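Picking Fruit out of Foliage: Results from the Second Season of the Brastudach Study

1st October

Readers of this blog will know that most of my working year has gone into one question: how a robot arm should look for small objects when something soft and untidy is in the way. The first season of the study, named Brastudach after the valley where the original field notes were made, dealt with hard clutter such as blocks and bottle caps. The second season deals with leaves. The data have now been checked and I am able to set out the main result, together with several points that did not find room in the short report.

The problem

A pile of leaves differs from a pile of blocks in ways that matter to a planner. Blocks move when they are pushed and then stay where they are put. Leaves bend, spring back, slide under one another and catch on whatever touches them. A berry that was in plain view may be covered after a single contact, and one that was covered may roll into the open without having been touched at all. Methods that first build a full map of the objects and then carry out a plan tend to fail on this material, for the map is out of date by the time the second motion begins.

The usual remedy is to look again after each motion. It is a sound remedy, but a slow one, and it does not settle where the arm should go next. The policy we used last year, developed at Stumeck, chose the nearest object that matched the target color and reached for it directly. When no match was found it stirred the pile. The stirring was effective at revealing fruit and equally effective at hiding it again.

The task

The task is deliberately plain. Blueberries are placed among leaves in a round, shallow container, and a red collapsible cup serves as the receiving vessel. The arm is to find each berry, take hold of it and release it into the cup. An episode ends when the last berry has been delivered or when the time allowed has run out.

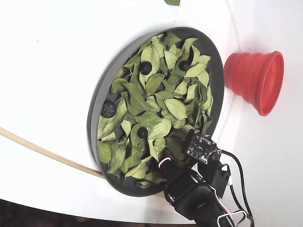
Four berries to an episode was the number we settled on after early tests. With fewer, the results depended too much on a single lucky or unlucky placement. With more, the berries began to touch one another, and the study turned into one of separating fruit, a different matter that deserves its own treatment.

In all, the team recorded 1,882 grasp attempts, spread over 104 episodes. Each attempt was labeled by hand as a clean grasp, a grasp with leaf, a miss or a drop. The second category proved to be the most useful of the four, and I will return to it.

The method

The new policy, which we call Texier, differs from its predecessor in one main respect. It treats a leaf as something that may be worth grasping. At every step the policy scores two kinds of action: taking a berry that it believes it can reach, and moving a leaf that it believes is covering one. The two scores are expressed in the same unit, the expected time until the next berry is in the cup, so they can be compared without a hand-set rule about when to stop picking and start clearing.

To estimate what lies under a leaf, the policy keeps a short memory. If a round, dark shape was visible in one view and is missing from the next, the policy assumes that it is still close by and lowers its confidence slowly. A simple device of this kind is enough to prevent the behavior that troubled us most last year, in which the arm uncovered a berry, covered it again on approach and then left for the other side of the pile.

The second change concerns the approach itself. The Stumeck policy came straight down. Texier enters at a slant where the geometry permits and prefers a path that passes over the fewest leaf edges, as edges are what the finger catches.

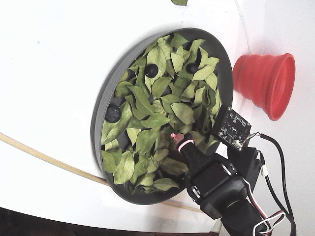 Results

Under equal conditions, and with the same limit on time, the earlier policy delivered all of its berries in 30 percent of episodes. The new policy did so in nearly 70 percent. The gain was largest where the fruit was partly hidden at the start. Where every berry was in the open the two policies performed almost alike, as we had expected.

The labels explain a good part of the difference. Under the old policy, a grasp with leaf was usually followed by a drop. The leaf lay between one fingertip and the berry, the hold was poor, and the berry slipped out during the lift. The new policy is able to recognize such a hold from the opening width of the fingers and will let go at once, while the berry is still close to where it was found. This saves the time that would otherwise be spent searching for it afterward.

I should add a word on the fingertips. We had planned to use a rigid tip, and changed to a soft one after the first week of trials. A soft tip deforms around a berry and forgives a small error in position. It also drags more on leaves. 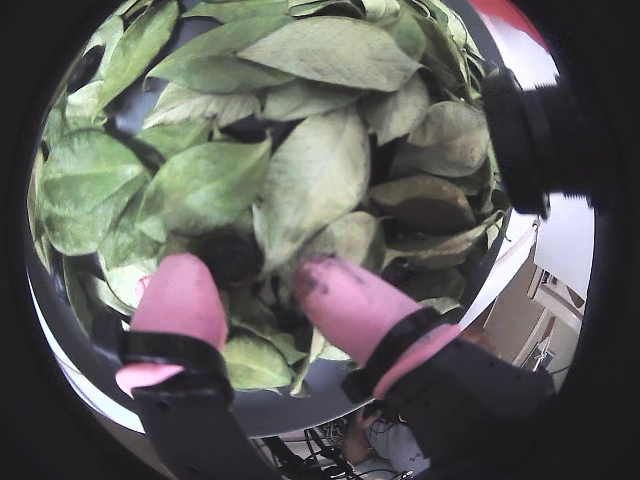

The balance between these two effects shifts with the condition of the foliage. A fresh leaf is flexible and tends to fold away from a soft finger. As a leaf dries it curls, holds its shape and offers more places for a finger to catch. Episodes run late in the life of a batch of leaves showed more misses under both policies, and our comparison pairs episodes by batch for that reason. Anyone who repeats the work should do the same. An unpaired comparison would have flattered whichever policy happened to be tested first.

Limits of the study

Three cautions are in order. All trials used one kind of fruit, and its dark color against green leaves makes the search easier than it would be with, say, unripe gooseberries. The leaves were detached from any plant, so nothing here bears on the forces needed to pull fruit from a stem. Finally, the memory described above assumes that fruit does not travel far when disturbed. On a steeper surface that assumption would have to be given up.

There is also the matter of damage. We did not measure bruising, and I would not wish anyone to read the delivery figures as a statement about the quality of the fruit that was delivered. A protocol for this is being written with our colleagues at Dondasard, who have long experience with soft produce on sorting lines and who have been generous with their advice on how a berry should be handled before it is inspected.

Further work

The labeled attempts are being prepared for release, and we expect to make them available in December along with the scoring code. The hand labels for the grasp with leaf category will be reviewed once more before then — two labelers disagreed on that category more often than on any other, mainly over whether a leaf that merely touches the finger should count. The written definition has been tightened, and the earlier episodes are being relabeled to match it.

Requests for early access may be sent through the contact page. Please state which of the four labels you intend to use, as the files are stored separately.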